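Banana bread

Banana bread is a sweet, cake-like bread made from mashed ripe bananas, flour, sugar, eggs and fat. It is usually raised with baking soda or baking powder and baked in a loaf pan. Because it contains no yeast, it is classed as a quick bread. It is eaten at breakfast, as a snack or as a dessert, either plain or spread with butter.

History

Bananas became a common fruit in American kitchens in the late nineteenth and early twentieth centuries, when refrigerated shipping made it possible to bring them north in large amounts. Chemical leaveners were already widely sold by then, and home bakers used them in nut breads, date breads and other loaves that did not need time to rise.

Recipes for banana bread appeared regularly in American cookbooks during the 1930s. The loaf is often linked to the thrift of the Great Depression, when cooks looked for ways to use fruit that had gone soft. Others connect it to the promotion of baking soda and baking powder by the companies that sold them. The two accounts are not in conflict, and most food writers mention both.

The bread remained popular after the Second World War and returned to wide notice in the 1960s and 1970s, often in versions made with whole wheat flour, honey or wheat germ. It had another surge in 2020, when many people were baking at home.

Ingredients and method

Most recipes call for all-purpose flour. Butter gives a firmer crumb and more flavor, while vegetable oil gives a softer loaf that stays moist longer. Brown sugar is sometimes used in place of white sugar and makes the bread darker. Sour cream, yogurt or buttermilk may be added, and the acid in these reacts with baking soda.

There are two common ways of mixing the batter. In the muffin method, the wet and dry ingredients are prepared in separate bowls and then stirred together briefly. In the creaming method, softened butter is beaten with sugar before the eggs, fruit and flour go in. The first gives a coarser, denser loaf and the second a finer one, closer to pound cake. Overmixing after the flour is added develops gluten and can make the bread tough.

The loaf is baked in a moderate oven until a thin skewer comes out clean. A crack along the top is normal. It forms when the crust sets while the middle is still rising – some bakers lay a thin line of butter down the center of the batter to make the crack straighter.

Variations

Walnuts and pecans are the most common additions. Chocolate chips, raisins, dates, shredded coconut and ground spices such as cinnamon and nutmeg are also used. In Hawaii the bread is sold at roadside stands and is often made with locally grown apple bananas. Jamaican versions may include rum, allspice or lime.

Vegan recipes leave out the eggs and rely on the mashed fruit to bind the batter. Gluten-free loaves use rice flour, oat flour or almond flour, and usually need a longer time in the oven. The same batter can be baked as muffins, with a shorter baking time.

Choosing the fruit

Starch in a banana turns to sugar as the fruit ripens, and the flesh becomes softer and more strongly scented. For this reason most recipes ask for bananas with many brown spots or fully brown skins. Yellow fruit can be used, but the loaf will be less sweet and the flavor milder. Green bananas are too starchy for most recipes.
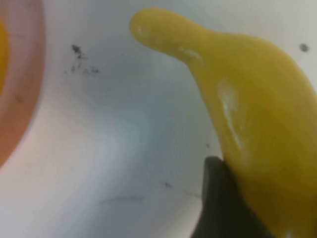

A banana with yellow skin.

Bananas ripen faster in a closed paper bag, which traps the ethylene gas they give off. Ripe fruit can be frozen whole or peeled and thawed before use. The skins blacken in the freezer, though the flesh inside remains suitable for baking. Thawed bananas release liquid, and many cooks stir it back into the mash. Heating unripe bananas in the oven softens them and darkens the skin but does not produce the same sweetness as natural ripening.

Storage

Banana bread keeps for several days at room temperature if wrapped after it has cooled completely. Wrapping a warm loaf traps steam and makes the crust sticky. The flavor is often considered better on the second day. Whole loaves and single slices both freeze well, and slices can be toasted from frozen.

See also

Quick bread
Carrot cake
Zucchini bread
Pumpkin bread
Banana cake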